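Open day at the Hindau robotics hall: frequently asked questions

Last updated 03/08/2018

When does the open day take place?
The next one is in November. The date goes on the booking page once the hall timetable is fixed. Doors open at 10 and the last group goes in an hour before closing.

Do I need to book?
Yes. Each group is limited to six visitors and one guide. Names are checked at the Stunness Road entrance. Groups that arrive more than ten minutes late are moved to the next free slot.

What will I see?
Handling work at table height. The main demonstration uses artificial flowers and glass vases on a green table. Stems are thin, they bend, and they catch on one another, so the task is a fair test of grasp planning. Other stations run in the same hall during the visit. 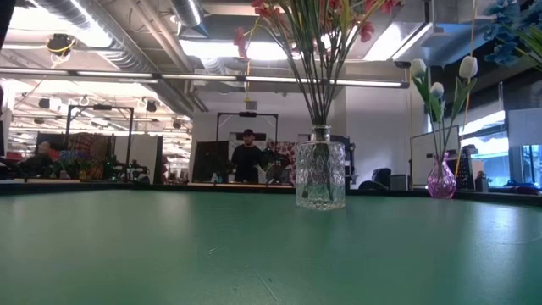 The demonstration is a working session and follows the day's task list. Guides can't ask for a particular task to be run, and a trial may be stopped at any point. Allow around 54 minutes for the full route.

Why artificial flowers?
Real stems change from one day to the next, which makes trials hard to compare. Artificial ones can be put back to the same start position many times. They also keep water away from the equipment.

Does the arm work on its own?
That depends on the session. Some trials are guided by an operator, others are run by the control software. The guide will say which before each trial starts. In both cases a member of staff can stop the arm.

What counts as a failed trial?
A dropped stem, a vase moved outside its marked zone, or a stop by staff. A stem lying on the table at the start isn't a failure, as many tasks begin that way. Results are entered in Natonari, our trial log, and can be looked up on the terminal by the exit.
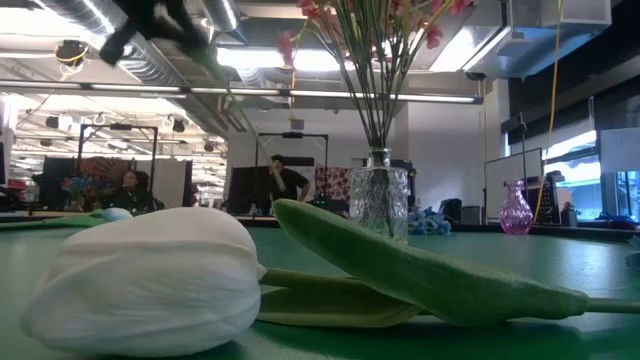 Lorenz Lanz wrote to us after the last open day that the flower task was the part he would have stayed longer for, but that the guide should explain how the grip force is set before the first trial and leave the questions on cost until the end. The talk has been changed to follow that order.

May I touch the objects?
Not on the working tables. A handling tray with spare stems is kept in the Sjöberg room.

Is the hall accessible?
There is step-free access from the car park. Call extension 545 to reserve a space near the door.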